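Chapter 3
Why Cease-Fires Fail

Most books on peacemaking begin with a handshake. I would begin a few months later, when the shooting has started again and each side has a list of what the other did first. A cease-fire is a promise to stop fighting for now. It says very little about who owns the hills or who collects the taxes, and students should be slow to call it peace.

Take the Henora truce, signed in April after 65 days of fighting. The text ran to two pages. One of the two dealt with flags.
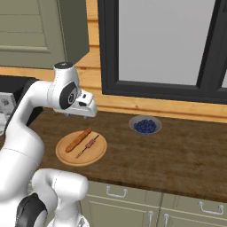 Dinesh Howlader, who served on the monitoring team, wrote later that the word "position" was never defined. Army officers took it to mean a camp. The rebels took it to mean any road they had ever used. Both could claim to be keeping the deal while moving men forward, and both did. The press called this a breakdown of trust. I doubt there was much trust to break.

Vague wording is often praised as clever drafting. Vasanthi Akanda makes the best case for it: leave the hard parts blank, get the signatures, and fill in the rest once tempers cool. Her account of the Wanyama talks is worth reading, though she passes quickly over the fact that the blanks were never filled.

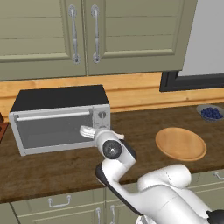
Monitors are the usual answer to vague wording, and donors like to pay for them. But a monitor who may only watch from outside has a narrow view. The toaster oven in the picture has a large dark-tinted glass door, and you can at least make out a gray interior through it. Howlader's team had less than that. They could visit a camp only with the commander's consent, and their reports went to a joint board on which both armies held a veto.

Nimal Sikder argues that weak monitoring still beats none. Perhaps. His evidence comes mostly from interviews with monitors.

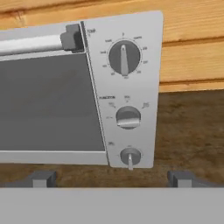

The rest of this chapter looks at the terms that seem to matter more: maps both sides have signed, a fixed date for the next round of talks, and some cost for breaking the deal. We start with the maps, and with the line at Gakard that was drawn in pencil.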